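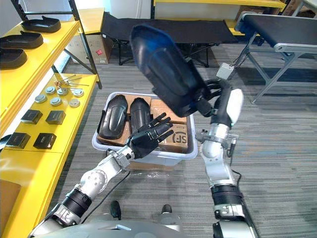 Home Features Workshop People Archive Contact

The cell at Mullwood has one humanoid robot, and Yurani Huanca looks after it. Her first job comes at 6:30, before any part is moved. She checks every finger by hand, then runs a slow opening and closing program 7 times. A stiff finger goes into the notebook — she still writes on paper. 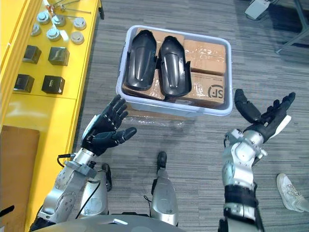 A cable on a moving arm has a hard life. It must be long enough for the full reach of the elbow, but a long cable finds something to catch on. Huanca moves each joint to its limit while she watches the slack. The black cable that makes a loop near the left wrist gets the most attention, and she feels it along its length for flat places. In June she changed one after 1564 hours of work. The next one lasted only 557, and she then made the bend wider.

The bin also has its place in the setup. When it stands too close to the legs, the elbows must fold too much, so she moves it forward and tries the reach again with both arms.
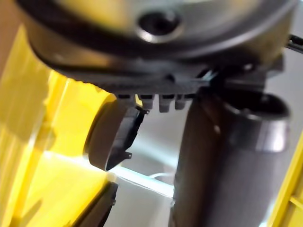 Drimik Workshop Desk — Machines and Maintenance

The wrist cameras are the slow part of the morning. Each one sees its own hand from very near, and a small turn of the mount spoils the calibration. Huanca compares the new view with a saved one: the short row of teeth must hang in the same position, left of center. If they moved, she loosens the mount, turns it a little and takes 200 new calibration images.

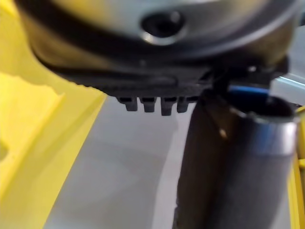

Vasco Cardoso, in a letter from Fonseca, does not agree with this order of work. He would calibrate the cameras first and test the fingers later, he writes, "as a bad view costs me more hours than a bad finger." Huanca read the letter and kept her order. A finger test shakes the wrist, she answered, and she does not want to calibrate two times.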